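Vundeo (gripper)

Vundeo is a hand-held two-finger gripper designed to be built at home or in a shared workshop. It is made and used in pairs, one for each hand, and records the motion of its fingers while a person handles objects on a table. The recordings are used to train controllers for small robot arms fitted with the same fingers. The design originated at the Wostmont Workshop, a member-run space with a 3D printer room and a small metal shop, and the drawings are published under a permissive license. The current revision is Vundeo 2.

Contents
Background
Construction
Electronics
Calibration
Use
Known problems
Variants
See also

Background

The first version was a modification of the Prumeck gripper, a trigger-operated design with curved fingers and a spring return. Prumeck fingers close along an arc, so the distance between the tips and the angle of the tips change together. This was acceptable for blocks and cups but made thin, flexible items hard to pick up, as the tips met the table at a different angle for each opening. The Wostmont builders replaced the arc motion with a parallel one and kept the Prumeck trigger.

Work on the second version began in October, after the workshop had changed its printer, and the revised drawings were released on 14 June 2025. The main changes were block-shaped fingers, threaded inserts in place of self-tapping screws, and a separate metal plate on top of the body for mounting sensors.

Construction

The body is a compact printed box in two halves, closed with 4 machine screws. It contains the slide, the return spring and the trigger lever. The parallel motion comes from the Vasić slide, a pair of opposed racks driven by a single pinion, which keeps both fingers at equal distance from the center line. Maximum opening between the finger faces is 123 mm.

The fingers are rectangular blocks with a flat inner face and a small bevel at the tip. They are printed separately from the body so that worn ones can be exchanged without opening the case. Screws pass into brass inserts, pressed into the mounting pieces with a soldering iron. An insert that goes in crooked will pull the finger out of line, and the build notes recommend scrapping the part if the error can be seen by eye.

The top plate is a gray metal triangle drilled with small holes. The hole pattern is larger than any one sensor needs and allows a camera, a tracking marker or a counterweight to be placed along the same edge. Builders without access to a metal shop have printed the plate, although a printed plate flexes under the weight of a camera and the calibration drifts as a result.

Electronics

Finger position is read by a magnetic encoder on the pinion shaft. A microcontroller in the body samples the encoder and sends the values over a cable to a desktop computer, where they are matched to the camera images. Both are recorded at 60 samples per second. A wireless version was tried during development and dropped – the delay varied too much between the left and right units.

Each gripper has its own cable, black by default, which leaves the body at the rear. Strain relief is provided by a printed clamp inside the case. The two units share a clock line at the computer end, and the left unit is treated as the reference.

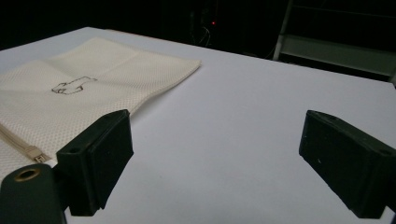
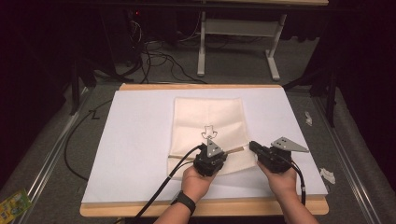 Black hand-held grippers at a white work surface with a cream-colored fabric item.

Calibration

Calibration is carried out once per session and again after any finger change. The fingers are closed fully and the encoder value is stored as zero. They are then opened to the stop and the second value is stored. The software assumes a linear relation between the two, which holds for the Vasić slide as long as the racks are clean.

Camera calibration follows the usual checkerboard method. The board is laid flat on the work surface and both units are moved over it slowly. Large, even movements give better results than many small ones.

Use

The operator holds one gripper in each hand and works at a table with a plain, light surface. A matte surface is preferred over a glossy one, as reflections disturb the tracking. Typical tasks are folding, sorting, placing small parts and moving fabric. Fabric is considered the harder case. The fingers must touch down close to flat to catch a single layer, and the force needed differs between a hem and an open weave.

Recordings are stored as separate trials. The build notes advise discarding any trial in which a hand touches the object directly, and keeping those in which a grasp slips and is repeated.

Known problems

The return spring loses tension with use and the fingers then fail to reach the stop. This appears in the data as a shortened range and can be mistaken for a calibration error. Replacement springs are a standard size.

Dust and lint collect in the racks during fabric work. Dry brushing is sufficient; oil attracts more lint and is not recommended.

The trigger is tiring for small hands. A longer lever is included in the drawings as an option, at the cost of a slightly coarser feel near the closed position.

Cables can pull on the wrist when they hang over the front of the table. Some builders route them over the shoulder, others leave extra length on the floor.

Variants

A narrow-finger variant is used for electronics assembly. It shares the body and slide but has thinner tips faced with rubber sheet. A single-hand kit, without the clock line, is intended for teaching and uses the first-version firmware.

See also

Prumeck gripper
Vasić slide
Parallel-jaw gripper
Rack and pinion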